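I bought the Geruvance mattress topper from Cultska back in the spring, after one too many mornings of getting up stiff and cross, and I wanted a good long while with it before saying anything. It arrived rolled up tight as a sleeping bag and took 14 hours to puff out to its full height – be patient with the corners!
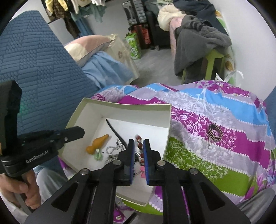 Trinkets in their white box, on the floral sheet.

Comfort first. I sleep on my side, and my shoulder sinks in just enough without that stuck-in-mud feeling I had with my old Dralterix (a nice topper, but oh my, so warm). There was a smell for about 8 days, a bit like new sneakers, and then it faded. My regular fitted sheets still go on, though the deep-pocket ones are much less of a wrestling match.
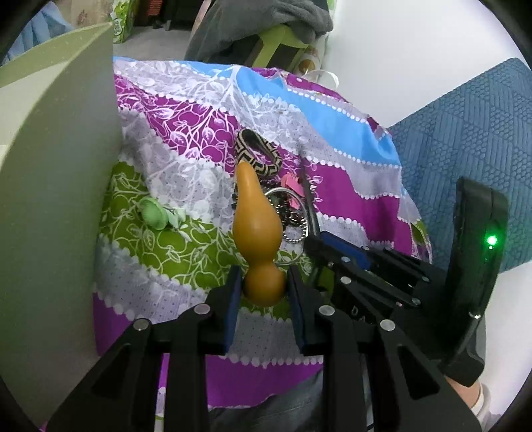 The orange gourd-shaped piece, on patterned cloth.

My one real grumble is the elastic straps, which are skimpy and slip off whenever I turn the mattress. For $39 on sale I can live with that, and I've already ordered a second one for the guest bed.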